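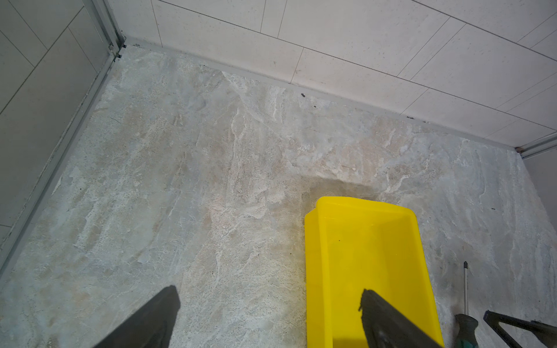
Vovitz Robotics - Demonstration and Loan Equipment Team

Marard Two-Finger Gripper, demonstration set

The Marard is the gripper we take along when people ask to see one working before they talk about buying, and it is the one you will meet if you come to our open day at the Keogh Street workshop on Sun 6 February. Doors are open from ten until four, there is coffee, and you are very welcome to bring a colleague, a teenager or a bag of awkward objects you would like to see picked up. We can't promise to manage all of them, but we do love trying, and a fair number of our better ideas have come out of other people's bags!

The set is for small service firms, training colleges and anyone working on robots for homes and buildings. It fits on the arm you already have if that arm takes the Gutton adapter plate, and most of the arms our customers own do. If you're not sure about yours, send us the model name and Milagros Llorente will look it up for you. She has fitted these things to arms we had never heard of, so please don't be shy.

What comes in the case

Marard gripper with two black fingers, fitted
Spare pair of fingers and the four screws for them
Small wrist camera with bracket and cable
Gutton adapter plate
Control box and power supply
Printed guide, 99 pages, with the wiring drawings at the back

You will need your own arm and your own computer. The case itself has wheels and goes into the back of an ordinary car, though it is a little heavy for one person to lift over the sill.

How it handles

Opening and closing speed can be set separately, and so can the force. For hand tools we usually leave the force at the middle setting and close slowly. The gripper is rated for objects up to 500 grams when held by the fingertips, and we would ask you to stay under that on a loan set even if it looks as though it could take more. The gripper weighs 486 grams with the camera bracket on, so do take that off the payload of your arm before you work out what it can carry.

The wrist camera looks down past the fingertips, and we have the live view up on a big monitor during every demonstration. People tend to drift over to the monitor and stay there. You get a view of the job from the gripper's end of things, and it makes it much easier to understand why an approach that looks fine from across the room is going to come down on the edge of a tray. 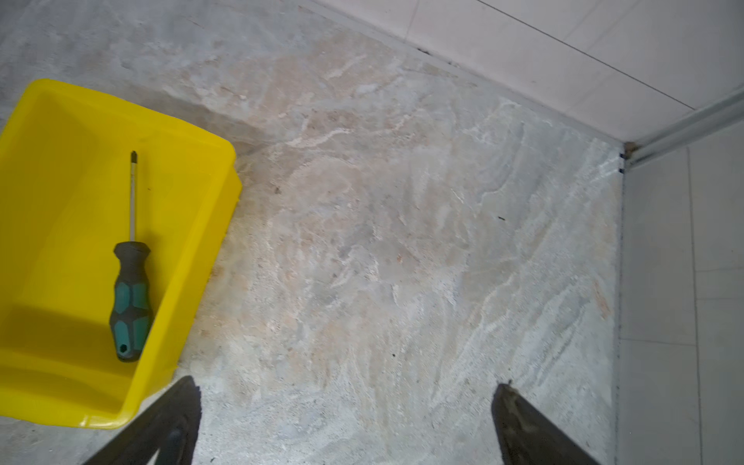

The bathroom corner has become our favorite demonstration, and it will be running again at the open day. Åsmund Skjelbred wanted a job that belonged in a real building, with a hard floor, walls close by and things lying where a person working there might put them down. The task is a simple one to describe: a screwdriver goes in the tray, and comes out again when asked. A yellow tray on a pale, marbled floor is easy for visitors to follow on the monitor, and a chunky gray and teal handle gives the fingers something decent to hold, where the thin metal shaft is a good deal fussier. With two tiled walls meeting in the corner, the approach has to be thought about a little as well, and that is usually when the questions start.

We are happy to slow it down, stop it halfway or start over as often as you like. Virgilio Belmonte runs the afternoon sessions and will let visitors choose where the tray goes. He will also hand over the controls to anyone who wants a turn, with the speed turned down. It takes most people a few goes to judge the height of the fingertips above the floor, and the trick is to come down beside the tool with the fingers well apart and close only when you are sure of both sides.

At last July's open day the same gripper did more than 53 pick-ups between the morning talk and lunch, with one pause to swap a cable. Ulla Nygård kept the log and can show it to you, drops included. We leave the drops in because they are useful. Nearly all of them came from picking a tool up too near one end, and the guide now has a page on that.

Care and wear

Wipe the fingertips with a dry cloth at the end of each day, and more often on floors with grit on them. Bits of debris do cling to the tips and they will affect the grip on smooth handles. Scuffs and light wear to the tips are normal on a loan set and we don't charge for them. The gripper is not sealed against water, so keep it clear of standing water and don't use it under a running shower. Please don't oil anything.

Borrowing a set

Loans run for two weeks from the day you collect. We ask for a deposit, returned once the case has been checked in, and for one person in your group to spend an hour with us going through the setup. You can do that hour at the open day if you let us know ahead of time. Vilgot Söderlund looks after the loan calendar and is the person to ask about dates, delivery and longer loans for colleges. Spring fills up early, so a rough idea of when you'd like it is a great help to him even if your plans are still up in the air.

Parking for the open day is in the yard behind the workshop, through the green gate. The workshop floor is level from the yard door all the way in - if you're coming by the street entrance there are two steps, so ring the bell and one of us will walk you around.

Related equipment: Gutton adapter plate, Marard spare fingers, wrist camera bracket (short), wrist camera bracket (long)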